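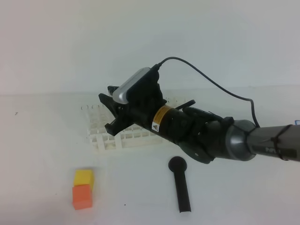

Mai College and Puvitz University Sign Exchange Agreement

Mai College hosted a delegation from Puvitz University in October to sign a five-year agreement on student and staff exchange. The signing took place at 10 a.m. in the main hall of the Girka campus.

Under the agreement, 42 students will spend a semester at the partner school each year, with tuition paid at home. Roughly 500 students at the two schools are eligible to apply in the first round. 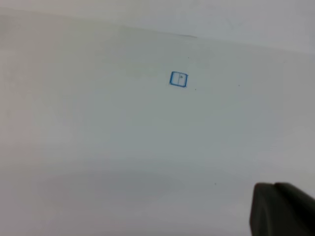 The schools will also open 66 courses to visiting students, most of them in nursing, accounting and food science. Credits will transfer in full. Housing for the first group is reserved in the Trarker residence hall, a short walk from the library.

Applications open in January at the International Office, second floor, Girka campus.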